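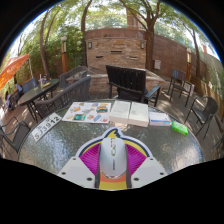 White mouse on the colorful mat, license plate SJ3912 over on the left

Posted 15 August 2026 in Around the House

Welcome to the patio pages! I've been promising a gallery of the big desk clear-out since April, when we got the last of the boxes out of the storage unit in Akbridge and I stacked them in the back bedroom and shut the door on them. Well, the door is open now, and a good part of what was behind it has been spending its days outside on the glass table, getting looked at and argued over (mostly with myself) and put into piles that make sense to me if to no one else.

I love sorting outdoors. I do it every summer. Indoors I get as far as the first pile and then I want that chair back, or I need the kitchen counter for supper, and everything goes back in the box in a worse state than it came out. Outside there's room, the light is good enough to read the tiny print on things, and if I want to stop for iced tea I just stop. The only enemy is wind. Paper goes first, so anything flat gets a book on it if there's the least bit of breeze – I learned that one chasing a water bill along the fence in my slippers.

The table came from Dierckx Patio, a little outfit on the road out toward Astton that I'm sorry to say has closed. The glass has that ripply gray-green texture to it, and you get these bright patches where the daylight hits. It hides crumbs and pollen beautifully. It does not hide a ring from a wet glass for very long, so I keep a rag handy. People ask me whether a bumpy top is a nuisance to write on and yes, it is, put a magazine under your paper. I wouldn't trade it, though. I've had it through 21 summers of cookouts and jigsaw puzzles and the glass still cleans up like new with dish soap and a soft brush.

A word about the mat, which I'm very fond of. It's got a pale border and a thick navy line, then yellow and orange inside, with navy swirls running up to the rounded point at the top. It's much too cheerful for a serious desk, so of course it's coming back to mine. The mouse slides fine on it. The mouse I'm less sure about, to tell you the truth – I like the rounded shell and the bit of greenish-gold up by the wheel, but my hand is used to a flatter one.

Then there are the pictures and stickers. I can't throw a sticker away. I have tried! My old Nollodik album is still in one of the boxes somewhere (it holds 700 if you're neat, and I was never neat), and whatever I find loose gets put to one side until the album turns up. The sheet at the far side of the table has some lovely color on it, a teal piece toward the bottom and a stacked orange, red and teal one that I'd happily have on a tote bag.

And the plate. I'm keeping plates for the garage wall, in a row above the workbench, and I don't care if they match.

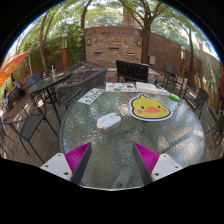 ON THE PATIO

Yellow duck face, front and center as far as I'm concerned. Look at those pink cheeks! I want to put it up on the laundry room door, where there's a nail hole from the old calendar that needs covering anyway. The white border makes it pop, and I think it would look even better against the blue in there.

Toward the back you've got the colorful booklet behind the mouse, the thick white book next to it, and the green highlighter way over by the edge. I'm ruthless about highlighters these days. Each one gets a swipe on scrap paper and if it's faint it goes, no second chances. Books are harder for me, and I give myself a week with a thick one before it goes in the donation bag.

The chairs are a mishmash and I've stopped apologizing for it. Wicker, slats, black mesh, they all came at different times and they all get sat in. The wicker ones are the comfiest for a long evening. The mesh ones dry fastest after rain, so those are the ones I grab first in the morning. If you've got mesh chairs on a wood deck like ours, check the feet now and then, the caps wear through and the metal will mark the boards.

Still to come: the box of cords (pray for me), the recipe clippings, and the photographs. I got as far as 897 prints before I quit for the night, and that was only the shoebox. I've started putting them in envelopes by season because I can't remember the years, but I can always tell whether it was coat weather.

If you're local and want first pick of the giveaway pile, it goes out by the side gate Saturday mornings from 10 and stays out till lunch. Bring your own bag, I'm using all of mine. There's a nice desk lamp in there this time, and it only needs a bulb.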